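Winter coats, wet towels and the old cat question
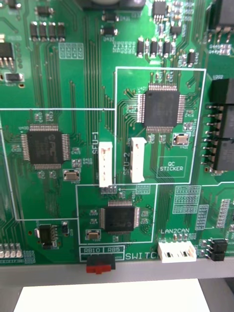
Clocks gone back, dark by teatime, and the inbox is full of the same three things again. Fireworks, wet dogs, cats who won't go out. So a quick round-up before the shop gets busy. Sorry if you've emailed and not heard, will get to you all by the weekend.

Fireworks first as it's nearly too late. Walk early, well before dark, and have a good feed after. Curtains shut, radio or telly on, lead on even in the garden. Check the gate. Then check it again, we had two dogs out on the Flirmont road last year and both had gone under the same sort of loose panel. Both home safe by morning but a long night for everyone.

If your dog is a real shaker, ring the vet now. They can't do much for you at seven o'clock on the night. The plug-in diffusers need a good few days to get going so if yours is still in the box, plug it in today, and not behind the sofa.

A den helps. Table with a blanket over, old jumper of yours inside, water bowl nearby. Don't drag them out to be cuddled and don't shut them in either. If they come to you for a fuss, give them a fuss. It won't make them worse, whatever your uncle says.

Microchips. Please look at your details. Takes five minutes. New phone number, new house, it all has to be changed with the database and the vet doesn't do it for you. We ran the scanner at the Brollwood open day and of the chips that came up, far too many had an old number on them. Cats in England have to be chipped as well now, indoor ones included. If you dont know which database you're on, pop in with the animal and we'll read the number and you can look it up from there.

Coats. Had the Dinsa ones in the window since September and yes they are dear. Do you need one? Greyhound, whippet, anything old or clipped short, probably yes. Big hairy lab that lies down in puddles, no. Save your money. Measure from collar to base of tail with the dog standing, not sitting, and bring the number with you. We had 538 coat returns and swaps last winter across the shops and nearly all of them were the wrong length. Round the chest matters too, if you can't get two fingers under the strap it's too tight.

Drying coats are a different thing and I'd say more use to most people. Towelling, straight on after the walk, off again when they're dry. Don't leave it on damp overnight. The Cusex one washes well, ours has been through the machine all year and only the velcro has gone a bit fluffy.

Paws. Rinse off grit and salt when you get in, lukewarm water, dry between the toes. Salt is nasty if they lick it. Trim the fur between the pads if it balls up. No need for fancy balm if the skin's fine.

Antifreeze, every year I say it. Mop up spills at once, lid on, high shelf. Cats especially. If you think they've had even a lick then it's straight to the vet, don't wait and see.

Cats and the litter tray. If yours has stopped going out in the wet they need a tray, even if they haven't used one since they were a kitten. Quiet corner, away from the food, one each plus a spare if you've the room. Going in and out straining with nothing to show for it, especially a tom or neutered male, is an emergency. Ring straight away, any hour.

Rabbits and guineas outdoors: more hay than you think, check bottles morning and night for ice, hutch turned away from the wind. Cover over the top but leave some air. A damp hutch is worse than a cold one. Guineas are better off in a shed or indoors by now if you can manage it.

Blanket collection is open again till the middle of December. Up to 1865 came in last time and the rescue used the lot. Towels and fleece yes, duvets and feather pillows no, they get ripped open and it's a nightmare to clear up. Clean please. Drop at the counter or the side door at Flirmont.

Nail clipping is walk-in, mornings only, no need to ring. Muzzle-trained dogs welcome, tell us at the door and we'll clear a bit of space for you.

Next newsletter will have the Christmas opening hours and the list of what not to feed them. Raisins, mince pies, onion gravy, you know teh ones.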